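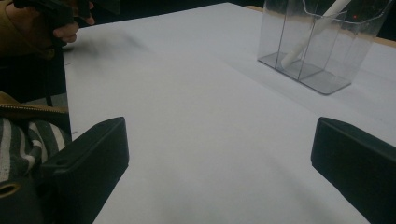

Re: [craftswap] marker storage, what are you all using

Quick one, typing between batches of gift wrap so excuse the mess.

On Dec 24, 2025, a list member wrote:
> Does anybody store alcohol markers standing up? I have a drawer
> full and can never find a color. Also the Clomovano shop has the
> big rack at 20 percent off but shipping to me is nuts. Is it worth
> it or do I just get a few of the small clear ones? Mostly
> single-tip, some brush tip.

Flat, flat, flat. Please. Dual tips esp. Standing up, the ink goes to the low end and you get one dry nib and one that floods. Ask me how I know. Lost most of a set of Lukumays that way in August.

Single tip is differnt, cap down is fine. Brush tips I'd still lay flat.

The big rack: I wouldn't. Had one. It holds 600 if you believe the listing, but only if every barrel is skinny, and the Trasovard ones are fat and square so they take up two slots each. Sold mine on the swap page. Got my shipping back, barely.

Small clear ones are good for pencils, gel pens, scissors, bone folder, the stuff you grab all day. See through the sides, so less digging. They do scratch. Wipe with a soft cloth, no paper towel, no glass cleaner (goes cloudy).

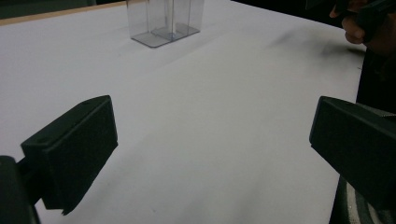 Clear box on the white table. Yes the table needs a scrub.

For finding colors, forget the storage and make a swatch card. Seriously. One square per marker, number under it, same order as the drawer. Took me two evenings and I stopped buying doubles. I had four of the same gray. Four!! Use the same paper you color on or the swatches lie to you.

If you want to do it on the computer, Clandari has a free blank chart, 20 to a page, prints fine on cardstock. Turn off "fit to page" or the boxes come out tiny.

Oh and refills. Label the bottles on the cap AND the side. The caps all look the same once they're in a bin.

Somebody asked last week about the archive, it's still searchable, 1,596 messages under "storage" so have fun with that. The drawer liner thread is in there somwhere, worth reading before you buy foam.

Back to the wrapping. Will post my chart after the holiday if anyone wants it.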